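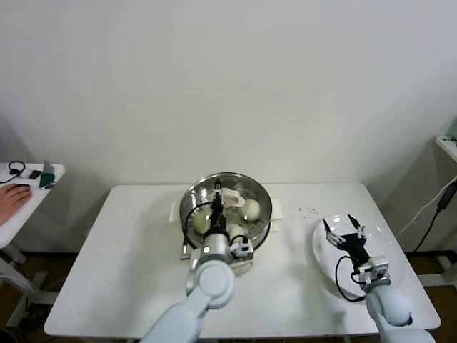
If you rent a machine for a weekend job, the first thing to sort out is where it's going to stand, and you want that settled before the truck backs into your driveway. I rented a towable trencher from Lundgren last June to run a drain line down the side of the house, and I spent the better part of Friday evening moving things I should have moved on Thursday. Clear more than you think you need. Walk the whole route with a tape measure, gate posts included, and write the narrowest number on your hand if you have to. And do your cooking ahead, because you will come in hungry and too tired to chop anything (a steel pot with a steamer tray and three plain buns in it is about my speed on a rental weekend, and it leaves very little to wash).

Now, gates. Mine is 30 inches between the posts, and the trencher I had picked out from the catalog was wider than that once you counted the tires. The fellow at the counter, Jaanus Navickas, asked me for the gate width before he asked for my name, and he switched me to a narrower model on the spot. Measure at the latch and at the hinges, too. Hinges stick out farther than you remember.

Call to have your buried lines marked well before the rental starts, and don't dig until that's been done. The paint and flags are for the public lines. Anything a previous owner put in, such as a sprinkler pipe or a wire out to the shed, is yours to find. I found mine with a hand spade, going slowly, and I'm very glad I did!

Ask what the machine weighs. The one I brought home was 900 pounds, and the trailer it rode on added more, so the number that matters for your hitch is the two together. Look at the plate on your hitch and in your owner's manual, and go by the lower figure. If you're anywhere near it, pay for delivery. Keltumholm Road has that long hill down to the creek, and I would not care to find out about my brakes there.

Soft ground is the other thing. After a rainy week, put down plywood where the machine will cross the lawn, good side up or down, it doesn't matter, it won't be good for long. I laid two sheets and leapfrogged them. My neighbor Huguette Lefèvre skipped this and had ruts until the following spring.

A few small things I keep on a card in the garage:

Take pictures of every scratch and dent before you sign.

Have them start it in front of you, and then start it yourself while they watch.

Ask which fuel it takes and whether it has to come back full.

Find the stop switch before anything else.

Wear boots, eye protection and ear protection, and keep kids and dogs indoors.

Never reach near the chain with the engine running, even for a pebble.

Hose the mud off the same evening. I was charged a cleaning fee once at the Semudthorpe yard and it still smarts. Most places want the machine back by 7 in the morning, so have it hitched up the night before, with the chains crossed and the lights checked.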